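Matholm two-arm bench: frequently asked questions

These are the questions that come up most on the two-arm bench. If yours is missing, write it on the sheet by the door and Tianyou Ding will add it.

Who can power up the bench?

Anyone who has done the bench walkthrough. If you have done the Rusport walkthrough only, you still need ours. The arms are the same model but the stops and the cable routing are different.

What is the startup order?

Control cabinet first, then the left arm, then the right arm. Wait for each base to show steady green before you go on. If a base stays dark, switch it off at the cabinet, wait for the fans to stop, and try once more. After a second failure, leave it off and log it.

Which arm is "left"?

Left and right are the robot's own, as if you stood behind the bases and looked out over the table. From the operator's side they are swapped. All log entries, spare part labels and Civus job files use the robot's left and right.

How often does the paper get changed?

Every 2000 cycles, or sooner if it tears or lifts. Creases near the far edge can stay. Creases in the working area should be smoothed out, and if they will not lie flat, change the sheet. Pull the new sheet tight from the operator's side and tape the far edge first.

How do I clean the gripper fingers?

Dry cloth only, with the arm in the service position and power off. Do not use solvent on the finger pads. Check the fasteners at the fingertips while you are there. If one turns by hand, tighten it and note it in the log.

The gripper closes but the job says it missed. What now?

Run the open/close test from the Civus menu. If the test passes, the fault is usually the taught position – reteach the point and run it slowly. If the test fails, check the wrist connector before you change anything else. Spare connectors are in the Cui cabinet, drawer 3.

Can I move the cables at the front of the table?

Yes, but only with both arms parked. Keep them below the table top and leave enough slack that nothing pulls when you lean on the edge. The cables by the bases are a different matter. Those are routed to clear the elbows through the full swing, so ask before you touch them.

What is code 1739?

It is our own log code for a base plate bolt found loose. Stop the job, retighten in a cross pattern, and run the two reference points again. If either point is off, the arm needs a full recalibration. We had two of these in December, both on the right arm.

How do I set up for a box job?

Load the job file with the table clear, then place the box and bring one arm in at a time at low speed. The height over the lid is the point to get right, and it has to be taught again for each box. For the varnished wooden one with the white metal handle, we put the box on the robot's left side of the table and bring the left gripper in over the top of it, with the right arm held out to its own side just above the paper. Check that the handle is on the side nearer the right arm before you save the point – the file assumes it, and a box turned end for end will not match.
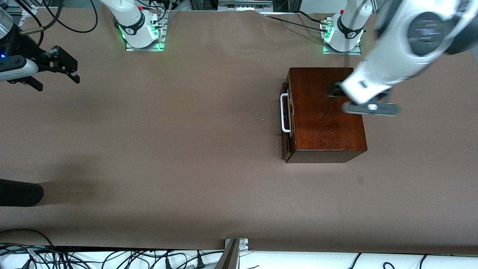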